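Diary > December > Bread and bowls

Start Diary Recipes Archive Write to me

Morning

Up before six because I could not stand it any longer, I had to see the starter. And it had climbed! Right up past the rubber band and pushing at the lid, all bubbles, smelling like green apples. This is jar number 4 since I moved to Gorno, and the first one that has behaved like the book says it should. I stood there in my socks and grinned at it.

Mixed the dough with the dark rye from the mill at Wollico. They only had the big sack left, so I am now a person with a sack. It's coarser than what I'm used to and it drinks water like crazy, so I kept adding splashes until it felt right (wet, sticky, a bit like river mud). Folded it every half hour and wrote the times on my wrist in pen.

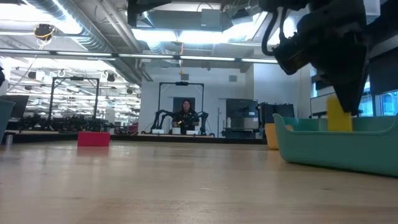 Afternoon

Walked down to Issahaku for salt and caraway while the dough rested. Frost on all the fences, and the bakery window steamed up so thick you could only see the lamps. I bought one of their seeded rolls to compare, then ate it on the bridge before I got home, so no comparing was done. It was so good though. Chewy, nearly black on the bottom, with fennel in it I think? Must try fennel.

Shaped the loaf at 4 and put it in the cold hallway. Read 19 pages of the Clindeck baking book, the chapter on steam, and now I want a heavy pot with a lid more than anything in the world.

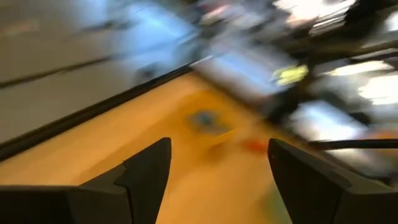 Evening

It's out of the oven and it's crackling! Real little ticking sounds from the crust, I put my ear right down next to it. One side split open where I didn't cut deep enough, and I don't care one bit. Rye is supposed to wait until tomorrow before you slice it. I lasted until nine, then had the heel with butter, and then the next slice too. A bit gummy in the middle.

Fed the jar again. More caraway next time, longer bake, fennel.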